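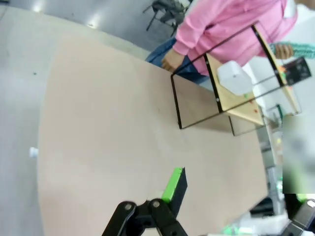 Nuvari lança módulo de cartões-presente digitais para o comércio de proximidade

A Nuvari, fornecedora de software para pontos de venda, anuncia a disponibilidade do Kostbridge, módulo de emissão e gestão de cartões-presente digitais destinado a lojas independentes e pequenas redes. O módulo passa a integrar a plataforma de gestão da empresa a partir de março e pode ser ativado no painel de administração, sem instalação de equipamento adicional no balcão.

O Kostbridge permite emitir cartões com saldo fixo ou variável, até ao limite de 250 euros por cartão. Cada cartão é identificado por um código QR de utilização controlada, enviado ao destinatário por correio eletrónico ou SMS. A leitura é feita pela câmara do terminal ou do telemóvel do operador. O saldo é debitado no momento da transação e o remanescente fica disponível para compras posteriores, com registo de data, loja e operador.

Nas redes com vários estabelecimentos, o módulo faz a compensação entre lojas: quando um cartão vendido num ponto é utilizado noutro, o valor é lançado automaticamente no mapa de acertos do período. O mapa pode ser exportado em CSV ou transmitido por API ao programa de contabilidade.

"O requisito principal era a consistência do saldo em caso de falha de rede. O terminal mantém uma fila local de operações assinadas e sincroniza-a quando a ligação é reposta", afirma Arnar Riis, responsável técnico da Nuvari. Em modo offline, o valor máximo por operação é configurável pelo comerciante e vem predefinido em 200 euros.

O período de ensaio decorreu na rede de papelarias Panganiban e no centro comercial Trarness, num total de 277 terminais. As principais alterações resultantes do ensaio foram a anulação parcial de uma transação, o bloqueio remoto de cartões extraviados e a separação de perfis entre operador e gerente.

"Os lojistas pediam um relatório de saldos por utilizar que pudesse ser entregue diretamente ao contabilista. Essa função está incluída na versão de lançamento", refere Mogens Steinarsdóttir, da direção de produto.

O Kostbridge é comercializado em 2 planos, mensal e anual, ambos com suporte técnico em português. Os clientes com contrato em vigor podem solicitar a ativação através da área reservada. A documentação da API e o ambiente de testes estão disponíveis no portal de programadores da Nuvari.

Contacto para a imprensa: gabinete de comunicação da Nuvari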